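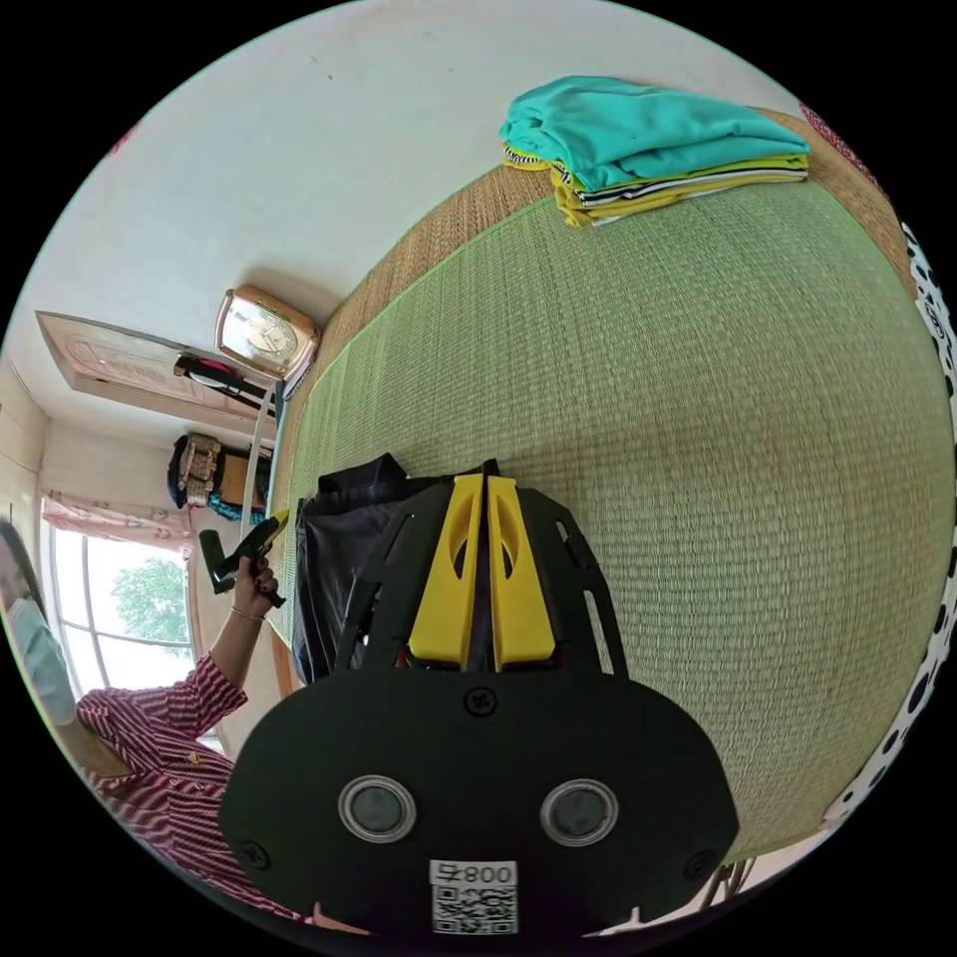
**Handout 2: Rules for recording with hand-held grippers**

Notes by Brenda Sepúlveda. Read before the Nanambridge practical.

A session at home follows the same rules as one in the lab.

1. Write the number on the device label in the log before you start. A mix-up in numbers can spoil a whole batch.
2. Check the plate screws and both fingers. If a finger wobbles, stop and report it.
3. Keep cables behind the hand.
4. Agree with anyone else in the room on who moves first. Hot tools, glue guns included, stay out of reach of the fingers.
5. Papers with names on them come off the wall, or the recording gets flagged for review.
6. One task per recording. Folding a shirt and putting it on the stack counts as one.

Limits for this course: 600 seconds per recording, 2 people in the room. Past 1,000 recordings, a device goes back to Condex for a finger check.

Reading: Pattinasarany, chapter on shared workspaces. Skip the part on fixed arms.

Logs are due 1st May.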